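Print this story | E-mail this story

In Praise of the Mending Pile

By Jihad Obeidat

31 Jul 2008

My mother kept a mending basket next to the television, and for most of my childhood I thought of it as a piece of furniture. It never got empty. Shirts went in at the top and came out of the bottom weeks later with their elbows closed up, and we wore them to school without thinking a thing about it. I left home at eighteen and did not pick up a needle again until this past February, when the lining of my winter coat gave out at the armpit and the dry cleaner in Nassar quoted me $75 to fix it. The coat cost less than that!

So I went to the drugstore, bought a travel sewing kit the size of a matchbook, sat down at the kitchen table and did it myself. It took me most of an evening. The stitches looked like a row of bad teeth. I was so pleased with them that I turned the coat inside out to show my wife, then my neighbor, then a man at the bus stop who had only asked me whether the number 8 had gone by yet.

I have been mending ever since, and I want to make the case for it, because I think a great many people would love it if they gave it a couple of evenings.

Start with what it feels like. I spend my working day answering the phone at the county water office, and at five o'clock I could not tell you what I made. There is always another bill in dispute. A hole in a sock has edges. You lay your threads one way, you weave across them the other way, over and under, and after a while the hole has a floor. You can put your thumb on it. I don't know how to describe the satisfaction of that to somebody who hasn't done it, except to say that I have sat in the car outside my own house feeling a new darn through my shoe.

Then there is what you learn about the things you own. I had worn clothes for forty-six years and could not have told you the difference between a knit and a weave. A knit is loops, all hanging on to each other, and that's why one broken thread in a sweater turns into a ladder if you leave it alone. A weave is straight threads crossing, so a tear runs along the line of the cloth and mostly stays put. Once you know this you start seeing it everywhere, in seat covers and dish towels and the flag outside the post office. You learn that a trouser pocket wears through at the bottom corner where your keys sit. You learn that cheap shirts have short seam allowances, so there is hardly anything to take hold of when a seam goes, and that a lot of expensive shirts have them too, which made me pretty mad.

Cloth has a direction, also. Pull it along the grain and it holds firm. Pull it on the slant and it gives, and it will bunch and fold on you in ways you did not ask for. Most of my early patches puckered for exactly this reason. I cut them any old way out of whatever scrap was closest, and the first time through the wash they drew up like a prune.

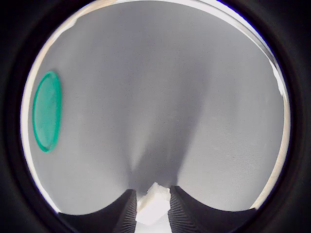 Gray cloth, drawn down into a fold.

Samer Dabbas straightened me out on that. Samer did alterations for thirty years on Jikel Street, retired, got bored, and now runs a free mending table at the branch library in Ornen, two evenings a month. He made me hold my patch up to the window and find the grain line, then find it on the trousers, then match them. "You are putting a window in a wall," he told me. "Put it in straight." I had been at it for months by then and thought I was getting good. I went home and picked out three patches and did them over.

I can't say enough about that table. The last time I went we had a college kid with a ripped backpack, two sisters splitting the work on their grandmother's quilt, and a fellow in a very nice suit who had lost a button and stayed until closing. People talk differently with their hands busy. They talk to the work, kind of sideways, and you hear things you wouldn't hear across a dinner table. The suit fellow told us all about his divorce. I told everyone about my father's shop, which I hadn't thought about in years, and how he used to save string in a coffee can.

Now, I know the argument against. A pack of socks is cheap and my evening is worth something. I have had this from my brother-in-law, who is an accountant and worked it out for me on a napkin at a graduation party. At my hourly wage, he said, I am wearing the costliest socks in the state. He's right about the arithmetic. But he golfs! He paid $962 in greens fees last year, by his own count, and I would never dream of asking him for the return on it. If I want to spend my time closing holes, with the ball game on the radio and a cup of tea going cold at my elbow, then that's my recreation, and at the end of it I've got socks.

I also know that for plenty of people mending was never charming. My mother didn't do it for fun. She did it because there were five of us, and I think she would have been thrilled to throw every one of those shirts in the trash and buy new. When I told her over the phone what I was up to, there was a long silence, and then she asked if I had lost my job. I've tried to keep that in mind. I get to pick it up and put it down. I don't believe that makes the work any less worth doing, but I do try not to get too misty about it in front of her.

With gas and groceries where they are this summer, I expect more of us will be looking twice at what we throw out, and if that's what gets you to the sewing box, fine. Come for the money. I would only say that you ought to start on something you like. Don't begin with the pillowcase you hate. Take the jacket you've had since before you were married, or the kid's bear. Use good light and a thread that's close to the color, or one that is nowhere near the color, if you feel like it. I did the knee of my yard pants in orange and I get compliments on it at the hardware store.

Buy decent needles. The ones in my matchbook kit bent like paper clips. There's a notions counter at the back of Istia, past the curtains, and the woman who works it will sell you a proper packet and tell you which ones are for what, at some length if it's a slow day. Get a thimble while you are there. I held out for weeks on the thimble and have the finger to show for it.

My coat lining let go again in the spring, by the way, a couple of inches down from the first repair. I could see right away what I had done wrong. I'd pulled the thread too tight and the old cloth had torn beside it. I've cut a piece for it and it's sitting on top of the pile, which lives in a basket now, by the television.

Print this story | E-mail this story

Reader Comments

needlenose wrote:
Great column. I'm a 102% convert. For sweaters, use wool thread a little thinner than the yarn in the sweater, it felts in with washing and you can hardly find it later.

Ornen Mom wrote:
Does anyone know if the library table is OK for kids? My daughter is nine and wants to learn but I'm no help to her.

R.T. wrote:
My husband read this out loud at breakfast and then handed me his pants. I handed them back.

quiltlady wrote:
To Ornen Mom, yes, bring her. Mr. Dabbas taught my grandson to sew on a button and now he cuts them off so he can do it again.

J. Haddon wrote:
With your brother-in-law on this one. Life is short, buy the socks.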